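Okay, a few of you asked what happened to our two-arm setup on Tuesday, after I posted one very rude word and then went quiet. Thread. It's long, get a snack.

Short version: the left arm kept going when it should have stopped, the pause button did what the manual says and not what I thought it did, and I had my hand over the table. My hand is fine. A bruise, that's all. The long version is more embarrassing and I think more useful.

Background for new people: I do bench testing at Clonen. Small team, two arms on one table, lots of very boring pick and place. One arm hands a thing to the other arm or moves it from here to there, we log it, we put it back, we go again. My days are mostly the putting it back.

The arms run on a controller we call Kerr (in-house, don't go looking for it). Kerr decides who gets to move. Only one arm at a time is allowed in the middle of the table, and they ask for permission like two polite people at a doorway. That part has worked great for months, which is why I'd stopped thinking about it. You can see where this is going.

So, Tuesday, late afternoon. I'm running a long batch, swap task, and I'm on try number 40. The right arm finishes and backs off. The left arm is supposed to go next and it just sits there. Light's green, no error, nothing on the screen. It looks exactly like an arm that has nothing to do.

I wait a bit. I drink some coffee. I look at the log and the last line says the left arm asked for the middle of the table and never got an answer. Cool, I think, it's the stuck request thing again, I know this one. I hit pause on the tablet and reach in to straighten up so I can restart the batch.

Friends, it was not the stuck request thing.

What I know now: the answer HAD been sent. It was sitting in a queue on the network side behind a huge pile of status messages, because I had turned on the detailed logging that morning and forgotten about it. The arm was still waiting for its turn, and its turn was on the way.

And pause, on our tablet, means "don't start a new try." It does not mean "stop what you're doing." The try was already started. The arm hadn't finished it. So when the message finally got through, the left arm said thank you very much and went to work.

The log puts the delay at 660 seconds. Eleven minutes! I had decided after about half a coffee that nothing was coming. I would have sworn in front of a judge that the thing was dead.

It came down across the back of my hand. Not fast – we run them slow – and the force limit kicked in like it's supposed to and the arm froze. But it froze pressing. It doesn't back away by itself, it just holds where it is. So there I am, bent over a table with one hand pinned under an arm that thinks it's being very responsible, and the big red button is on the other side of me.

Where was the big red button, Sveva? Oh, on the right. Where was my free hand? Also on the right, thank goodness. If I'd reached in with the other one I'd have been doing yoga to get to it.

I hit it, the brakes clunked, and then I had the next surprise of the day: with the brakes on, the arm is REALLY not going anywhere. Assunta Tedesco came running from the next room (I had yelled, see rude word above) and used the brake release to lift the wrist joint while I slid out. Maybe half a minute in total. Felt like a school year.

Then we sat down and she made me write out everything in order before either of us touched a setting. I was annoyed about that at the time. I wanted to go fix the queue. She was completely right, because by the next morning I was already remembering it wrong. I was sure I'd checked the status page before reaching in. The log says I did not.
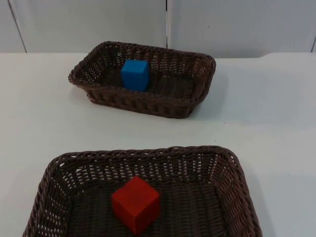
The swap task is about as simple as our work gets, and I think that's a big part of why I got careless. There's nothing scary about it. Two woven baskets on a white table, a blue cube in the far one, a red cube in the near one, that's the whole job to look at. When the stuff on the table is that harmless your brain files the entire area under harmless. I would never have stuck my hand in if it had been doing the drilling job we did for Burance. But I was reaching for a cube in a basket! Like picking an orange out of a bowl.

Also, and this is going to sound petty, the far basket is a stretch. It sits back toward the wall, so to get at it from the front you lean right over the near one and the open bit in between. Which is the middle of the table. Which is the exact zone both arms have to ask permission to enter. I didn't ask anybody.

I've had a couple of replies already saying "the force limit worked, so the system worked." I get that, and I'm very glad about the force limit. But the force limit is the last thing. I don't want my plan for the day to be that I get squeezed by an approved amount.

And a couple saying I should've locked it out. Yes. We have a lockout procedure. It's for maintenance, and in my head I wasn't doing maintenance, I was tidying. I've probably tidied like that a thousand times. I'd love to know how many of those times there was a message in the queue.

Okay, what we changed. First one is dull: permission messages now expire. If the arm doesn't get its answer within 2 seconds, the request is dead, the arm drops out of the try, and it tells you so on the screen in big letters. An old yes doesn't count as a yes anymore. Assunta had this working before lunch the next day and I'm a little mad at how small the change was.

Second, permission messages and status messages don't share a queue now. I could have all the logging in the world turned on and it wouldn't hold up the stuff that moves the arms. (I have also been told, kindly, to turn off the logging when I'm done with it.)

Third, the word "pause" is gone from the tablet. It took us longer to agree on the new words than to fix the software. We went with "finish this try, then wait" for the old behavior, and a separate "stop now" that really does take power off the motors. They're not next to each other and they're not the same color. "Finish this try, then wait" is ugly on a button and I don't care.

Fourth, the lights. Green used to mean "no errors." I was reading it as "everything's okay, come on in," and when we asked around, so was half the team. Now an arm that's in the middle of a try shows amber the whole time, even if it's sitting perfectly still. Sitting still and being finished look the same from where I stand, so the light has to tell me which.

Fifth, a second stop button, on the left. We had a spare in a drawer. It had been in that drawer since we moved in. No comment.

Something we haven't fixed: the holding thing. When the limit trips, should the arm freeze, or back off a little? I went in thinking obviously back off. Then Assunta asked me, back off in which direction? If your hand is under it, up is great. If your hand's on top of it, up is the worst idea in the world. The arm doesn't know where you are, only that it's pushing on something. So for now it stays put and we practice the brake release instead.

And we did practice it. Everyone on the team, with a rolled-up towel playing the part of my hand. Two people couldn't find the release switch on the first go, and one of them was me, the day AFTER it happened. It's got a strip of bright tape around it now.

We're running the same batch again this week at the Ulach site too, with their arms and our software, to see if the stale message problem shows up on a different network. They had their logging turned up as well, by the way. They've been quiet about whether anything funny ever happened to them. I'm choosing not to push until I've bought somebody a beer.

Someone asked if I was nervous going back to it. A bit, yeah! First morning back I stood there with amber lights on and both hands in my pockets like a tourist in a china shop. It wore off by the afternoon, and I don't love how quickly it wore off, so I'm making myself hit "stop now" every single time before I reach for a cube. It adds a little restart each go. The batch takes longer. My numbers look worse than they did in April and I've told my boss why.

If you run anything with a pause button, please go look up what yours does today. Don't ask the person who's used it the longest, because in our shop that was me. Start a job, press it halfway through, stand well back and watch.

For everybody asking about the bruise: it's gone sort of yellow and is shaped a little like Florida. Assunta says it looks nothing like Florida. She's never been. – Sveva Guerra, typing with both hands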